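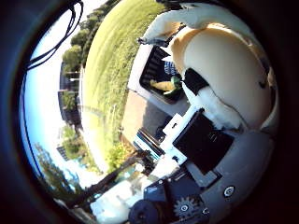

Fig. 1. Wrist view, outdoors: gripper over the black tray, grass behind.

Week 3 handout: Reading a vendor's offer

Our specimen this term is the Sumo, a hand-and-wrist-camera kit sold by Fellstead on a 24-month lease. The brochure calls it "field ready" and leaves the field unspecified. Ours has been mown.

Points to cover in the Monday tutorial:

1. Grasping. The brochure promises "everyday objects". Write down which objects you'd want in the tray before you signed anything. Fabric should be on your list. Vendors are fond of blocks.

2. Wrist camera. The very wide lens gives generous coverage and bends every straight line it meets. Sánchez, the calibration package, is priced separately, a detail found on page 15 in grey type. 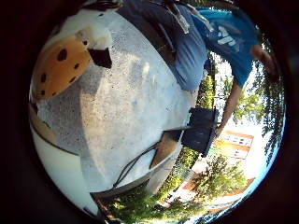 3. Daylight. Ask for trials in full sun and in shade, with the same objects and the same settings. A demo under the showroom lights tells you the showroom has lights.

4. Support. Standach handles repairs and quotes 2 business days, measured from when they agree it's broken.

Before the tutorial, draft a one-page recommendation to lease, decline or ask for a longer trial. Marks are for evidence. "It looked pretty good" has been submitted before and did poorly.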